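Community Help > Data collection > Teleoperation and demos

How many demonstrations before I train, and do I keep the messy ones?

Asked Dec 26, 2020. 3 answers. Tagged: demonstrations, deformables, two-arm, dataset-cleaning

I'm collecting teleoperated demonstrations for a two-arm laundry task. The job is to take one garment at a time out of a full basket and put it down flat on a surface beside it. No folding yet. Both arms have parallel grippers, there's one camera up at head height, and I record joint positions, gripper opening and video at the same rate.

So far I have 223 episodes. I went through all of them over a couple of evenings and sorted them into two folders. Clean ones, where the operator goes in, grabs one thing, lifts and places it, came to 109. The rest have something wrong with them. Either two garments come out together, or the grip slips and the operator goes back for another try, or the operator stops for a few seconds to work out what's on top.

I trained on the clean folder first. The policy reaches into the basket well enough, but when it misses the cloth it closes on nothing, lifts anyway and carries on to the placing motion with empty fingers. It never goes back. I then trained on everything together and it does sometimes go back, but it also hovers over the basket for long stretches and now and then opens and shuts the gripper in mid-air.

My questions:

1. Should I throw out the messy episodes, keep them, or cut them up somehow?
2. Is there a number of episodes I should reach before I start judging the policy at all?
3. Does it matter that I use the same clothes every time? I've been tipping the same load back in between episodes.

I'm using the Grodell recorder with the stock settings, and my training code is a fairly ordinary behaviour cloning setup, image in and actions out. I can change either one if I have to, but I'd like to sort the data out first.

Answer 1 (accepted)

You're mixing two different kinds of mess in that second folder, and they need different treatment.

A slipped grip followed by a second try is useful. It's the only place in your data where the policy can see what to do after a miss. If you take all of those out, the model has only ever seen closed fingers with cloth in them, so closed fingers means lift. The behaviour you describe after training on the clean folder is what I'd expect from that.

A pause while the operator thinks is a different matter. The arms are still, the picture isn't changing, and the recorded action is "stay where you are". The operator is holding a plan in their head that isn't anywhere in the recording. Train on enough of that and the policy learns that being above the basket is a good reason to stay above the basket. That's your hovering.

What I'd do with the episodes you already have:

Go through the messy folder again and give each episode a label: slip and retry, double pick, pause, operator error. An episode can have more than one. Don't rely on memory for this, watch them at double speed.

Keep slip and retry whole.

For pauses, trim out the still section. If nothing has moved by more than a small threshold for half a second or so, drop those frames. Leave a short bit at each end so that the velocity doesn't jump. Be careful around the gripper closing, as the arm is also still there, and you do not want to cut that. I check gripper change and joint change separately for this reason.

For double picks, it depends on how they end. If the operator noticed, lowered the load and let one piece go, keep it. If they carried both pieces over and put them down together, leave it out of training. You've said the task is one at a time, so that's a demonstration of the wrong thing.

Operator error, meaning wrong pedal, arm bumped the rim, hand left the controller: leave out.

Also look at the mid-air opening and shutting. Some operators fidget with the trigger while they are waiting. Plot gripper opening against time for a few of the long episodes and you'll see it straight away if that's what's going on. Trimming by joint motion alone won't remove it. You either set those gripper commands to open by hand, or ask the operators to stop doing it and collect again.
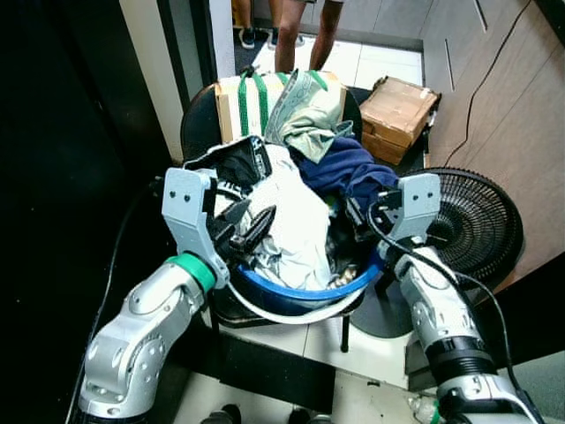
When a basket is this full, how should the operator choose which garment to take first?

Pick one rule, write it down and have every operator follow it. Ours is whatever piece has the most of its surface uncovered, and if two look the same, the one closer to the right arm. If one operator digs for the dark things and another takes whatever is nearest, the policy sees almost the same view with two different targets, and it'll tend to aim between them. A plain rule that can be read off the camera view is better than a clever one that depends on what the operator remembers being underneath.

On two hands: decide as well which hand does what. In a loaded basket it often works to have one hand pull and the other keep the rest of the pile down near the rim. That's a good method but only if it's done the same way most of the time. If the holding hand wanders in and out, it becomes one more thing the model has to guess. You can let operators swap hands when the garment is plainly on the other side. Just have them swap for that and for nothing else.

Mark where the basket goes too, and then move it on purpose. I put tape on the seat or the floor for a handful of positions and change position on a schedule. People think they are varying the placement when they put it back by feel, and they put it in nearly the same spot every time. The same goes for the height it sits at, if you expect it to sit on different things later on.

For your second question, I don't have a number that holds for everybody. For a single-garment pick out of a full basket I wouldn't bother judging a policy on fewer than 100 good episodes, and you're past that. The more useful test is to train on half of what you have, train again on the lot, and run both over the same set of starting baskets. If the full one is clearly better, more data of the same sort will help you. If they come out level, more of the same won't do much and you should change what you collect.

For your third question, yes, it matters, but fix the other things first. With one load of clothes the model can get quite far by recognising particular items. You'll find out when somebody puts a towel in.

Comments on this answer

Original poster: Thanks. I plotted the gripper like you said and one operator is doing it constantly, the trigger goes in and out the whole time they're looking. The others are fine. I'll relabel tonight and retrain with the retries in and the pauses out.

Answerer: Good. Keep the originals somewhere. You'll want to trim them differently at some point.

Original poster: Do you trim before or after you resample?

Answerer: Before. If you resample first, the short gripper moves get smeared and the threshold gets harder to set.

Answer 2

Just collect more. We had the same trouble and it went away when we got up to 388. Hard drives are cheap.

Comments on this answer

Original poster: Were those all clean, or did you keep the retries?

Answerer: Everything. We didn't sort them.

Reader: Same task? A pile of clothes in a basket is a lot harder than single items on a table.

Answerer: Ours was tea towels on a bench, one at a time. So maybe not the same.

Answer 3

I agree with most of the accepted answer. A few things to add from running a similar collection at Nidthorpe, where we did a lot of cloth.

Start your episodes from bad places. If every recording begins with both arms parked at home, the policy has never seen what the world looks like with a gripper half buried in the pile and nothing in its fingers. We record short episodes that begin there. The operator puts the arm in a poor position with the recorder off, then starts recording and gets out of it. They only take a few seconds each and they did more for our retry behaviour than the same time spent on full episodes. Keep them in their own folder so you can change how much weight they get.

Let the basket empty out. You said you tip the same load back in between episodes. If that means each episode starts from full, then your model has seen very few half-empty baskets and probably no nearly empty ones. The last garment at the bottom is a different grasp from the first one off the top. The rim gets in the way, the wrist angle changes, and the arms come a lot closer to each other. Run the basket down to nothing, one episode per garment, then refill it. When you refill, don't tip the pile in as one lump, as it keeps its layers. Drop things in one by one in a mixed order.

Check your view of the fingers. With a single camera at head height the grippers hide the very bit of cloth they're closing on, more so when both hands are in the basket. If you have a spare camera, put it at the wrist. We added one on the Malby arms and the empty-finger lifts dropped a lot without any other change. If you can't add a camera, make sure the measured gripper opening goes into the model as an input and not just the commanded one. When the fingers close on thick fabric they stop short, and that tells the model there is something there. It works poorly with thin fabric, so don't lean on it for T-shirts.

Write down who drove each episode. You've already found one person with a trigger habit. It's a single field in the metadata and it would have saved you the plotting. The Grodell recorder has a free text notes field that goes into the episode header, and we put operator initials, the load of clothes and the basket position in there, in that order, separated by commas.

One thing I'd do differently from the accepted answer: I wouldn't cut every pause. Where the cloth is still swinging after a lift, the operator waits for it to settle before placing, and the arms are nearly still while they wait. That wait is part of the skill. A threshold on joint motion will take it out and your policy will start slapping wet-noodle shirts onto the table. We only trim pauses when the gripper is open.

Comments on this answer

Original poster: Only trimming with the gripper open is a good idea, and easy to do. I've been starting from full every time, so that's going to change as well.

Reader: For the comma thing in the notes field, watch out if you export with the Halás converter. It splits on commas and you end up with extra columns. We use semicolons.

Answerer: Fair point, we don't use that converter. Semicolons would be safer.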